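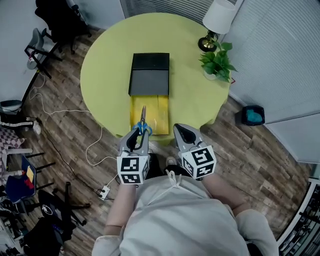
Scissors, a box and yellow paper on a green tablecloth.

Stop Wrapping Everything

My sister-in-law Chantal MacPherson gave me a book last August. It came in a bag, inside a box, under two layers of paper, with a ribbon around the lot. The book took me a week to read. The packaging filled half my recycling bin.

I like getting presents, and I like giving them. What I object to is the idea that a gift without wrapping is a gift without effort. A roll of shiny paper costs more than it should, and if it has foil or glitter on it, our town won't take it for recycling. I asked.

My neighbor Nabil Mansour ties his presents up in old dish towels. He has done this for 23 years and still has friends. Plain paper works too — the kind you can write on with a pencil.

Children are the hard case. They want to tear something open, and I would let them. Adults can manage with a card and a handshake. If you must use a box, use one you already own, and ask for it back.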